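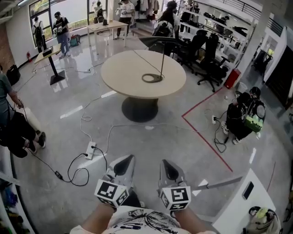 Figure 7.1 A round table on a single wide base, in a room with a polished floor.

Chapter 7
Circles at Work

Put your hand flat on the nearest table and slide it along the edge. If the table is round, you can keep going forever and never meet a corner! That smooth, steady curve is the subject of this chapter, and once you start looking for it you will find it on jar lids, manhole covers, bicycle wheels and the rings a wet glass leaves behind.

People have been measuring circles for thousands of years, and they kept running into the same wonderful fact. Divide the distance around any circle by the distance across it and you always get the same number, a little more than 3. A coin gives it. So does a stadium track, if the track is a true circle. We call this number pi, and you will use it on nearly every page from now until the chapter test.

We begin in the town of Lamont, where the Brovislow Furniture Company has an order to fill. A café wants round tables, each 60 inches across, with a strip of metal trim around the rim. How long should each strip be? How much varnish will the tops need? And how many chairs can fit before people start bumping elbows? (That last one is harder than it looks, and it makes for a great class argument.)

Before you start, find a piece of string, a ruler and 3 round objects of different sizes. Measure around each one, then across it, and write both lengths in your notebook. Keep the page handy, as you will need it in Lesson 7.2.

Words to know
radius, diameter, circumference, chord, arc, sector

Warm-up
1. A plate has a radius of 7 inches. What is its diameter?
2. A round rug is 19 feet across. What is its radius?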